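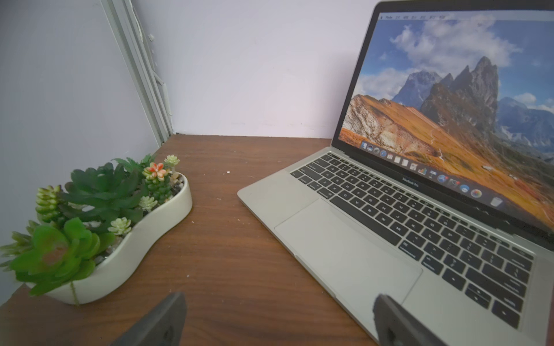
Robot Hands in Ordinary Rooms
Handout for Unit 6: Comparing Two Grippers
Instructor: Yvonne Clegg
Handed out 18th September

Welcome back, everybody. Last unit we spent a good long while on arms — reach, joints, how much they sag when you ask them to hold something out at full stretch — and I promised we would get down to the part that does the touching. So this unit is about fingers. Please read the whole handout before you come to the bench, even the dull part about fasteners, and bring a pencil, since the log sheets don't like gel pens.

What we are comparing

We have two parallel grippers in the lab this term. The first is the Verkadix, which has long flat fingers and a fairly slow motor. The second is the Pisska, with shorter fingers and a quicker, slightly nervous way of closing. Both bolt to the same wrist plate and both run from the Cantero controller, so you can swap one for the other without touching your code apart from the line that sets the maximum opening. Do change that line! Every April I go through the old logs and find a whole afternoon of runs where the software was picturing the other hand.

The wrist camera is the same for both grippers and should stay where it is. If it gets bumped, tell me and we will calibrate it again together. It takes 12 minutes and I enjoy the company.

Why desks

Many of you asked why we don't just use the block set. Blocks are lovely for the first week and we will come back to them when we talk about repeatability. A desk, though, gives a gripper several kinds of trouble at once. Take a laptop standing open beside a planter of artificial succulents. The laptop is flat and smooth, with a trackpad that you would rather not scratch, and it has a hinge, so the lid is something the arm has to keep clear of even when the task has nothing to do with it. The planter is glossy ceramic with a curved, kidney-like outline, so two straight fingers will meet it differently depending on where along the side you come in. Then the leaves spread over the rim, and a gripper coming down from above may meet a leaf well before it meets any ceramic.

Wood grain is worth a thought too. A strongly streaked desktop gives the camera plenty of texture to hold on to, and a pale plain wall gives it very little. When your position estimate starts to wander, look at how much of the view is wall before you blame the gripper.

The exercise

Work in pairs. Each pair does 6 approaches with the Verkadix and 6 with the Pisska, at the slow speed setting. An approach means the fingers come in open, stop above the target, and back out again. We are not grasping anything yet, and I would ask you to resist the temptation.

For each approach, write down the finger opening, the height at which you stopped, and whether you could see both fingertips in the wrist view. That last one sounds fussy, I know. Fingertips take up a surprising amount of the picture when the camera sits right behind them, and with long fingers you can end up with the very thing you are reaching for tucked behind the hand. Make a little sketch in the margin of what was hidden. Sketches needn't be pretty; mine never are.

Keep the height limit in the Siton safety settings at 200 mm for the first run, then lower it only after your partner has looked at it and agreed.

A word on fasteners and tips

Check the holes on the finger faces before you start. A screw that has crept out a turn or two will catch on things, and it also shifts the finger enough to spoil your numbers. Run a thumb over the tips as well (power off, please). Rounded, worn tips are kinder to surfaces but they give you less edge for picking up something thin, so note the condition of yours on the log sheet.

To think over before the discussion

Which of the two hands would you pick for closing a laptop lid, and would you still pick it for moving a planter by its rim? How would your answer change if the wrist camera could be moved off to one side?

Write half a page, by hand or typed, and leave it in the tray by my door.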